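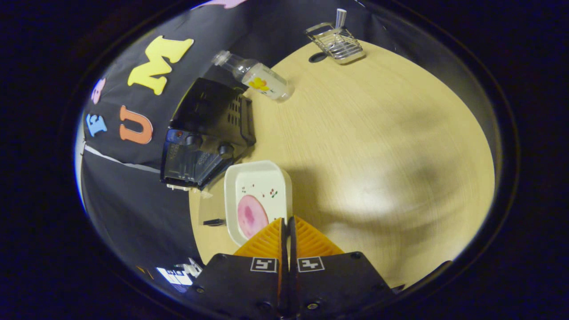

Setting and Clearing a Small Table
Notes for week 2, Home Skills evening class
Angelica Javier

Hi all! I promised Babak I would type these up properly this time, so you're getting my notes more or less as I talk, with the bits I forgot to say in class added back in. Bring them with you next time, and a pencil, because I will change my mind about something.

Last week we did big rectangular tables, and most of you found those pretty forgiving. Round ones are a different story. You lose the corners, and corners are where we all park our junk (keys, mail, the thing you meant to return to your sister). On a round top everything drifts toward the middle, and then you have nowhere to eat.

So my first rule is that the plate goes down before anything else. I know it feels backward! Most people clear a space and then fetch the plate, and the space they clear is always too small. Put the plate where a person will sit, then move whatever is in its way.

Square plates on round tables

Soudabeh asked about this and I gave her a rushed answer. A square plate is fine on a round table. Turn it so one flat side faces the person eating, and pull it back from the curve a little more than you would a round one, so the two near corners aren't hanging out over nothing. A white plate with a tiny pattern, little cherries or something like that, is my favorite for a snack or a light lunch. The food shows up well and you don't need a placemat to cheer things up.

One slice of ham looks lonely in the middle of a plate, I'll grant you. Set it off to one side instead. That leaves room for bread, a bit of cheese, some cucumber, and it looks like lunch is on the way. Sliced meat is also the last thing to come out and the first thing to go back in the fridge. Please don't plate it and then wander off to look for napkins.

Bottles

Stand them up. That's nearly the whole section. A water bottle lying on its side on a round table will roll if you bump it, and a half-drunk one rolls in a wobbly way that is very hard to catch. If you truly have no standing room, lay it against something heavier and check the cap with your fingers first. Kasun and I disagree on whether a bottle belongs on a set table at all. He pours everything into a pitcher. I have a small kitchen and I hate washing pitchers.

Wire baskets

I love a wire basket with a handle. Use it for bread in a napkin, fruit, or the salt and pepper and all their friends, and when the meal is over you lift the whole lot off in one go. Keep it at the far side of the table from the person eating, handle running across so it doesn't poke anyone. Line it if you're putting in anything small! I lost a good number of grapes before I learned that one.

Appliances on the table

Okay, the touchy subject. If the table is also your counter (mine is), some appliance will end up living there. Unplug it, let it cool, and stand it the way it's meant to stand. If you find one lying on its side, set it upright before you use it and have a look at the vents for crumbs. Never push vents up against a curtain or any hanging cloth while it's running.

If your table has one of those round holes for a cord, seat the appliance near it and run the cord down through. Cords trailing over a curved edge get caught on sleeves. King-fai showed us his elbow bruise, so enough said.

Backdrops and letters

Several of you are doing this with kids at home. Dark cloth pinned up behind the table with foam letters on it is a cheap way to make a plain corner feel like a place. Mix the colors and sizes. Pin low enough for a child to read and high enough that the tail of a letter doesn't end up in the butter.

To try before next class

Set a round table for one person, one cold plate, one drink. Time yourself clearing it completely and wiping it down, then do it again. My best is 155 seconds and I was rushing. If you come in over 200, write down what slowed you up and we'll talk about it for the first 15 minutes.

Wiping: outside edge first, following the curve, then with the grain if your top is wood. Wrung-out cloth, dry one after.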